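The chairs and the windows, Kincombe

Last updated: 20/05/2020

943 shares | 2 comments

The upstairs room at Kincombe gets a proper clean twice a year, once in autumn and again in September. Most of the work is in the chairs and the window wall, so those are the two jobs covered on this page. The floors are done separately by the building and the kitchenette has its own page.

The notes with each picture are the ones we work from. Anyone at the Cledbridge rooms is welcome to use them, although the chairs over there are older and have fabric seats, which need a different approach.

THE CHAIRS

Office chairs pick up more grime than people expect. The seat gets some of it, but the worst place is the armrests, where bare arms sit all day in summer. The black padding hides the marks from a distance and you only find them by touch. The top goes shiny first, then a line of grey builds up where the pad meets the support.

We use a soft knitted cloth for this. Paper towel leaves bits behind on the textured pads, and the flat microfibre squares from the supermarket slide over the top without getting into the seam. The knitted ones can be bunched up thick, so there is something to push with. They go through the wash at forty degrees with no fabric softener.

Order of work for a chair: brush the crumbs off the seat, wipe the shell, do the armrests, then the supports under them, then the base. Warm water and a small squirt of dishwashing liquid is enough for the lot. Wring the cloth out hard before it goes anywhere near the padding. The Abreu spray that used to be kept under the sink has been thrown out. It left the seats tacky and they collected dust within the week.
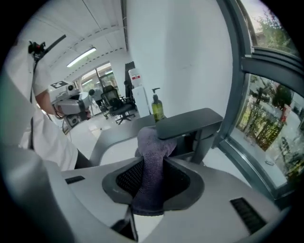 One reader wrote that the front of the armrest is the part everyone leaves, and that on her own chairs at home she starts there and works back. She does it with an old jumper cut into squares, and finds wool blends too scratchy for anything glossy but fine on padding. She also asked whether the pads come off.

They do on some models. Ours are held on from underneath and we have never seen much point in removing them. If a pad has split, taking it off to clean it usually makes the split longer. Wipe it where it is and put the chair on the repairs list.

The pale grey shells show everything, including ink. Ink comes off with a dab of methylated spirits on a cotton bud, and it should be tried on the underside first. Don't use the scouring side of a sponge on them. There is a chair near the door with a dull patch the size of a saucer where this was done, and it won't polish out.

Castors are the last thing. Hair winds around the axles and needs to be cut out with small scissors. Tip the chair on its side on a towel to do it.

THE WINDOWS

The room has its view and its light from the big window wall, and it is the reason most people book upstairs. The garden comes up close on that side. After rain, and all through spring, the lower glass gets splashed and the ledge collects leaf litter and small dead insects. The upper panes stay cleaner on the inside but get a film that shows up late in the day.

Inside, we do the ledge first with a dry brush, then the frames, then the glass from the top down. Leaving the ledge until last means brushing dirt up onto clean glass. The frames are dark and show drips if water is left sitting on them, so keep an old tea towel over your shoulder and run it along each bar as you go.

An overcast day is best for glass. In full sun the water dries before the squeegee gets to it and you end up going over the same pane again. The squeegee is a Plomusden with a replaceable rubber, kept on the hook behind the door. Turn the rubber over when it starts leaving lines, and replace it after both edges have been used.

The outside of the upper glass is not ours to do. It is done from a ladder by the contractor, and the bushes need to be cut back before they come or they charge for the extra time.

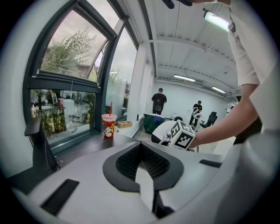
Window wall and garden, under a pale sky.

The narrower panel at the end is easy to miss and takes fingermarks. Do it with the rest.

Next clean is due in September. Cloths and buckets are in the tall cupboard, bottom shelf. Please put wet cloths over the rail and not back in the bucket.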